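I've had the Brerau starter package for most of November now, and a few people have asked whether it is worth paying for. The short version is that I'd rent it again, but I wouldn't buy it at the full price. The longer version follows.

Brerau don't make arms. They sell a service that sits on top of an arm you already have. You get a printed task pack, a set of coloured cubes, a login for their planning software (called Inard) and a number of support hours with a real person. The idea is that a small workshop or a college can get from a bare arm to a repeatable pick and place job without hiring an integrator. The package is 1188 pounds for the year, or 151 a month if you rent it. I rented.

## What you get for the money

The box is small. Most of what you pay for is Inard, which runs in a browser and wants a fixed machine on the same network as the arm. Our old desktop coped with it. Installing took an afternoon, most of which went on a network setting that the manual mentions once, in a footnote on the second to last page. If you buy this, read the footnotes first.

The task pack is a ring binder of jobs, starting with moving one cube and ending with sorting a mixed pile. Each job has a page for laying out the table, a page of settings and a page of things that commonly go wrong. That third page is the best part of the whole product. Whoever wrote it had clearly spent time with a gripper that wouldn't close properly.

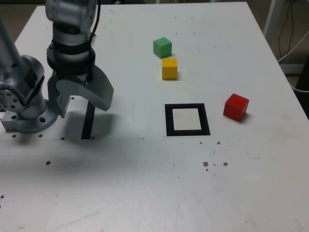
The stacking job is where the package starts to earn its fee. You give Inard a target area and an order of colours, and it works out the approach for each cube. There is a black square on our table for the target area, and a layout with green and yellow nearly touching and red off on its own to the right is a fair test of the planning, as the fingers need room to come down beside a cube without knocking its neighbour. Inard has a setting for this called clearance. It is set too low by default. I raised it by two steps and left it there for everything afterwards.

The planner will also let you choose the order of picks yourself, and I would suggest doing that. Left to itself it goes for the shortest path, and the shortest path isn't always the one you would want to stand next to.

## Setting it up on a used table

Brerau's guide assumes a clean, new work surface. Ours has been drilled and moved and drilled again, and it has the scuffs you would expect. I was worried this would upset the calibration, but the routine works from touch points and didn't seem to care. You bring the gripper down to four places, confirm each one on the screen, and it gives you a score out of 100. The guide says to carry on with anything over 90. My first attempt scored 84 and my second 96, and I haven't needed to repeat it.

What did matter was the height of the fingers above the table. The guide gives one figure and the software starts with another, with a difference of three millimetres between them. I asked support, and Joana Sequeira rang me back the same afternoon and told me to trust the software. She also sent a corrected page for the binder. I was pleased with that. I'd have been more pleased if the page had been right in the first place.

## Running the stack

Once the settings were sorted, I ran the three-cube stack over and over with small changes to the start positions. Two cubes is easy. The third is where any small error in the first two shows up, and you learn to watch the gap between the held cube and the one beneath it. Inard has a slow mode that drops the speed for the last part of each move, and it is worth having on for the top cube even though it makes the whole job longer.

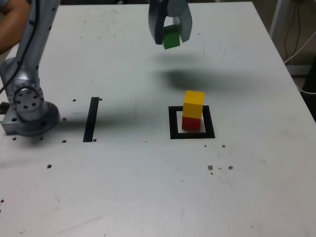 ## Things I didn't like

- The login expires every evening at six, even in the middle of a job. The arm finishes its current move and stops, so it isn't dangerous, but it is annoying.
- Run history is limited to 3000 moves. After that the oldest ones are deleted without a warning. Export them if you need them.
- The colour settings are stored per project, so you have to enter them again for each new job. A copy button would fix this.
- Support hours are counted in blocks of thirty minutes. A five-minute question uses a whole block.

## Compared with Godinho

The other one I looked at was the Godinho bench course, which we had on loan last year. It is cheaper and the written material is better for complete beginners. The software is much weaker, though, and you have to type in every position by hand. For a class of people who have never used an arm, I would still pick Godinho. For a workshop that wants to get a job running and then change it next week, Brerau is the better choice.

I'm keeping the rental until the spring. There is a new version of Inard due before then, under the name Trordale, and it is meant to store colours properly and lift the limit on the history. If it does both I'll look at the yearly price again.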